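Startseite Aktuelle Ausgabe Archiv Für Autorinnen und Autoren Kontakt

3.2 Ablageflächen und Bodenmatte

Die Erhebung fand in einem Raum statt, den wir intern Diner nennen. Er enthält einen Tisch mit hellbrauner Platte und eine bedruckte Bodenmatte, deren Felder jeweils einen Alltagsgegenstand zeigen. Untersucht wurde, auf welcher der beiden Flächen Kleinteile nach dem Aufräumen liegen bleiben und wie stark das Bildmuster am Boden das Wiederfinden erschwert. Ausgewertet wurden 152 Durchgänge mit insgesamt 2.740 Ablagevorgängen. Als Ablage galt jedes Absetzen eines Gegenstands, das länger als 8 Sekunden Bestand hatte.

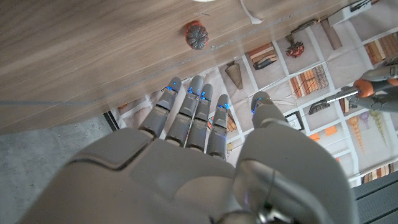

Abbildung 4: Tischkante mit kleinem Dekorationsobjekt in Kürbisform, dahinter die Bodenmatte mit Bildfeldern.

Von den erfassten Vorgängen entfielen 436 auf einen schmalen Streifen entlang der Tischkante. Dieser Streifen wurde in der Codierung nach Sithole gesondert geführt, da Gegenstände dort leicht herunterfallen und anschließend auf der Matte gesucht werden müssen. Herabhängende Kabel wurden als Störgröße notiert, jedoch nicht als Ablage gezählt. Dekorationsobjekte gingen nur dann in die Auswertung ein, wenn sie im Verlauf des Durchgangs versetzt wurden.

Für die Matte ergab sich ein anderes Bild. Die hellen Felder sind durch weiße Linien getrennt, und die aufgedruckten Motive, darunter ein Bücherstapel, wurden beim Suchen wiederholt mit echten Gegenständen verwechselt. Pieter Sithole codierte diese Fälle als »Fehlgriff ohne Objekt«. Am häufigsten traten sie am späten Nachmittag auf, wenn die Deckenbeleuchtung noch ausgeschaltet war. Ein Vergleich mit einer einfarbigen Matte steht aus und ist für Dezember vorgesehen.

Kontakt | © Arbeitsgruppe Kevgate, alle Rechte vorbehalten | Nach oben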